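25th April

Finally got the relabeling ablation to a state where I trust the numbers. The question was whether the two-arm policy does better when each hand gets its own action chunk length, or when both are forced to share one. The Pomell baseline shares. My fork, which I've been calling Gimura because the branch needed a name, splits them.

Training set is 400 teleoperated episodes of tabletop pick and place, box and tray, with the object poses shuffled between episodes. Same encoder, same optimizer, 3 seeds per setting. I dropped one seed in July last year for a similar test and regretted it, so all of them are in the averages this time.

Split chunks help when only one hand has work to do. The idle hand stops drifting toward the tray, a failure the shared version shows on all seeds. On handovers the gain disappears, and with a chunk gap of more than 6 steps the hands fall out of sync and the receiving one closes early. A gap of 4 was the best compromise.

Shiny packaging is still a problem. The wrist pose error goes up on reflective wrappers in both versions, so I blame the encoder and not the chunking. Bajpai's depth filter is next on the list, once I've ported it off the old Cludbridge message format. Configs are in the repo under the branch name.

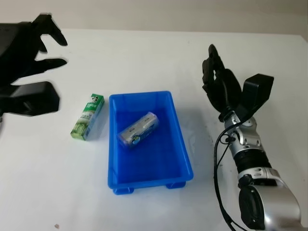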